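Category: Animal Protection / Board and Meeting Records
Print this page | E-mail this page

COLLUDBERG ANIMAL PROTECTION LEAGUE
Minutes of the Regular Meeting, February

The meeting was called to order at 6 p.m. by the chair. A quorum was present. The minutes of the previous meeting were approved with one correction to the spelling of Trendunstead.

1. Tethering ordinance
The secretary read the revised draft to be submitted to the Colludberg town council. It limits outdoor tethering of dogs to 2 hours in any day and prohibits it overnight. Members asked that the word "shelter" be defined. Moved and seconded that the draft be forwarded with that change. Carried, with one abstention.

2. Cruelty reports
The league received 70 reports during the last quarter, most of them concerning dogs left without water. Six were referred to the county. The board noted that the county has not yet replied regarding the horses at Tineck. The secretary will write again and copy the state veterinarian.

3. Bravo foster program
The Bravo program remains short of homes for older cats. The application form will be cut to a single page. A proposal to pay mileage to foster homes outside the town was tabled until the budget is available.

4. Kennel lease
The lease on the Trendunstead kennels runs to 2032. The landlord has asked for an early answer on renewal. The board directed that the drainage in the east runs be inspected before any terms are discussed.

5. Laundry
Bedding is to be shaken out before washing. Blankets treated for ringworm are to be bagged and washed separately. The notice by the sink will be replaced.

6. Other business
A member objected to the sale of rabbits at the spring fair. The board will send a letter to the fair office.

The next meeting will be held on a Monday in March. The meeting was adjourned at 7:40 p.m.

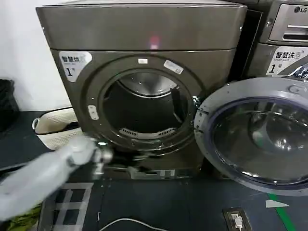
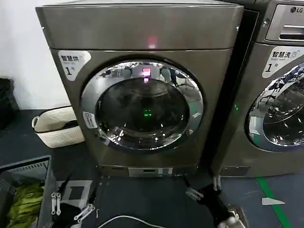
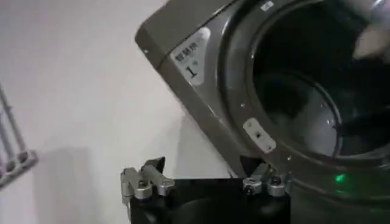 Item 5. Dryer no. 1 (first picture); washing machines (second and third).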